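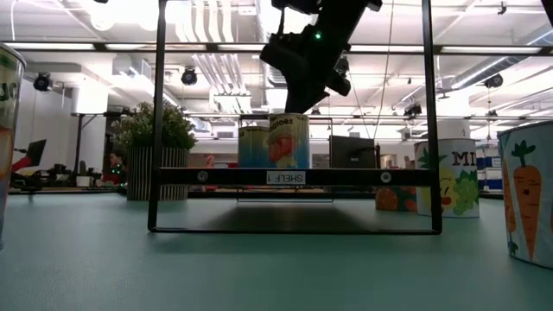 Black metal shelf with two cans

About Durarton

Durarton is a family company for kitchen and pantry storage. Erhan Özkan and Duygu Sezer opened it in March with one small workshop, and today we are a team of 10 people.

We measure your kitchen, we make the drawing with you and we install everything ourselves. A usual pantry takes up to 3 days — you can keep cooking during this time. We also repair old cabinets, drawers and sliding doors.

The first visit is free of charge. Please call the office and ask for Callum MacKinnon, he keeps the calendar for measuring visits.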